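Why Our Left Arm Kept Freezing: Project Report
Cayetano Paredes, with Delwyn Mudgway

So the plan was two arms sorting soda cans around a little shelf, and for most of June it went great!

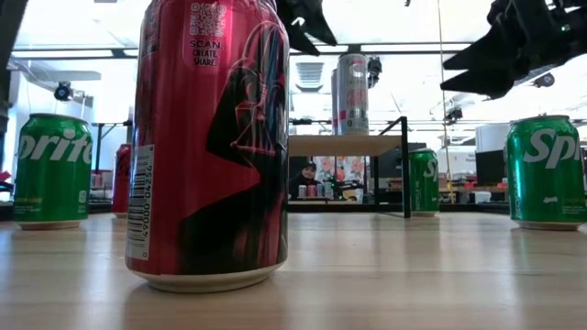 Then on trial 85 the left arm just stopped dead, halfway through a reach, gripper wide open. No error on the screen, nothing. Delwyn hit the e-stop (good reflexes) and we went digging in the log, all 1,743 lines of it. Line 1,692 was a joint limit warning that my script was quietly throwing away. Ugh, my fault. I'd copied that part from our old Molovthorpe code and never read it properly.

Now any warning halts both arms and beeps, loudly. We've had nine more stops, all logged. Still to do: move the shelf back a little and rerun the whole set.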